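Ich suche Leute, die gern malen, stempeln, schneiden und kleben – und die mir bei meiner neuen Kartenserie helfen! Ich bin Ignacio Lucero und mache unter dem Namen Drutier seit ein paar Jahren Klappkarten und Umschläge in kleiner Auflage. Im letzten Winter sind 1.780 Karten rausgegangen, und ab November wird es bei mir in Rutow so eng auf dem Tisch, dass ich allein nicht mehr hinterherkomme.

Gebraucht werden 11 Leute für die Entwurfsrunde. Ihr müsst keine Ausbildung haben und auch keine Mappe mitbringen (wer eine hat, darf sie natürlich gern zeigen, ich bin neugierig). Wichtig ist mir, dass ihr euch mit Farbe auf Papier wohlfühlt und dass euch auch das zwanzigste Blatt noch Spaß macht.

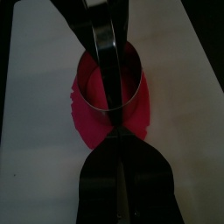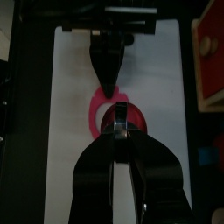
Rote Farbe auf weißem Papier beim oberen Bild, beim unteren etwas Rundes in Rot

Wir treffen uns nachmittags ab 15 Uhr, meistens für drei Stunden. Jede und jeder entwirft zwei Motive, ein winterliches und ein freies. Papier, Farben und Pinsel stelle ich, eigene Lieblingsstempel könnt ihr gern einpacken. Wessen Motiv in die Serie kommt, der bekommt ein festes Honorar pro Motiv und 20 fertige Karten dazu, und der Name steht hinten drauf. Die Fahrt innerhalb der Region übernehme ich auch, sammelt bitte die Tickets.

Außerdem suche ich noch eine Person zum Falzen und Verpacken, bezahlt nach Stunden, vormittags ab 9 Uhr. Da geht es um rund 2.062 Karten, also wirklich ordentlich Papier – Musik darf laufen, Kaffee ist da.

Schreibt mir einfach ein paar Zeilen über das Kontaktformular, mit Stichwort »Kartenrunde« oder »Verpacken«, und hängt gern ein Foto von etwas Selbstgemachtem an. Ich antworte allen, manchmal dauert es ein paar Tage. Der Eingang ist übrigens hinten im Hof, die Klingel klemmt, also bitte kräftig drücken!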